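Prustthorpe Home Bar Club
Minutes, December meeting

Opened at 5 p.m. with 17 members present. Danang Latuheru took the chair. The November minutes were approved with one spelling fix.

Winter party drinks: Mulled cider will be the main hot drink. Raju will supply the cider and Lallico the cinnamon sticks and cloves. We expect some 152 guests.
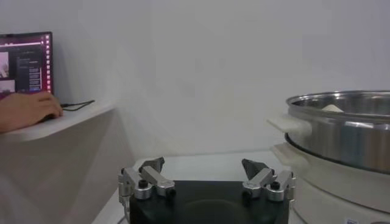
When should the rum go into the cider?
After the pot comes off the heat, just before serving. One pot will be kept without rum for drivers and kids.

Cups: Zaltenach quoted for glass mugs with handles. Agreed to rent, with delivery the morning of the party.

Ginger syrup recipe held over to next month. Meeting closed at 6:20 p.m.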